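Sengar Twill Cloth, Pale Gray

Shares 34 · Comments 6

The Sengar is a plain twill cloth for drying, wiping, wrapping and covering. It is made for Fledar by the Grestberg mill and sold singly or in packs of six. We have carried it for eight years, and apart from a change to the hem in the second year it is the same cloth we started with.

Fabric

The cloth is all cotton, woven in a fine diagonal twill. Twill bends more easily than a plain weave of the same weight, so the Sengar folds flat and stays where you put it. It has no nap and no pile. There is a slight stiffness when it is new, from the finish used at the mill, and this washes out after two or three loads.

The color is a pale gray with no pattern and no printed border. Different dye lots vary a little. If you need a matching set, order the full number at one time and we will pull them from the same lot.

Uses

Most customers buy it for the kitchen. It also works as a tray liner, a cover for rising dough, or a layer between stacked sweaters in a drawer. Teresa McGrath, who buys our linens, keeps two in her suitcase for wrapping shoes.

It is not a polishing cloth. For glassware and eyeglasses, look at the Stamico, which has a flatter weave and leaves less lint.

Care

Wash warm with similar colors before first use. Expect some shrinkage, mostly in length – the cloth is cut long to allow for it. Tumble dry on low or hang it up. Do not use fabric softener, as it cuts down on how much water the cloth takes up. Chlorine bleach will yellow the gray over time.

Iron on the cotton setting while slightly damp, if you iron it at all. Pressing along the weave can leave a shine on the face, so use the back.

Folding

For a drawer, fold in thirds lengthwise and then in half. For a shelf, fold in half twice and keep the folded edge toward the front. A cloth that comes out of the dryer in a heap is easiest to sort out on a bed or table: find a corner, lift it clear of the rest, and work along the edge to the next one. The hem is stitched on all four sides and there is no hanging loop.

Ordering

Single cloths ship in a paper sleeve. The pack of six comes tied with cotton tape. We had nearly 900 in stock at the July 2026 count, and the next delivery from the mill is due in January. Orders for a full carton go out from the warehouse and take a few days longer than single packs.

Returns are accepted on unwashed cloths. If a hem comes undone in the first year, send us a photo of the stitching and we will replace the cloth – there is no need to mail the old one back.

The twill lines show best where the cloth is raised in a fold. It is seen against a white printed background with pale green shapes and orange striped bands.
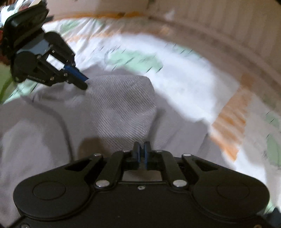 Related Products

Stamico Glass Cloth, white
Sengar Twill Cloth, pack of six
Fledar Cotton Tape, roll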